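Forums > Arms & Grippers > Faults
Posted in March by iresha_m — 2 min read

Our Dotum arm stalled again at 17 cycles, torque limit at 32, and it kept pushing. Job is dead simple, one wicker basket on a white table.

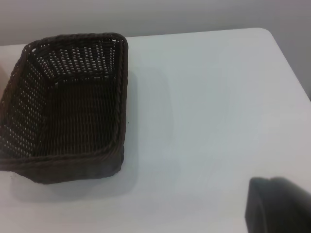

Debashish: I'd blame the limit, drop it to 17 and try again.

No way, it faults on the approach then!
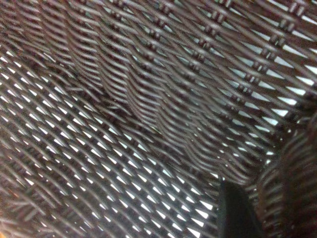 I swapped the Uvgate firmware last night and got the same overrun. With the finger right up at the weave like that, I want a hard stop — not a softer limit.

rokeya_u: Disagree, check the wrist cable first.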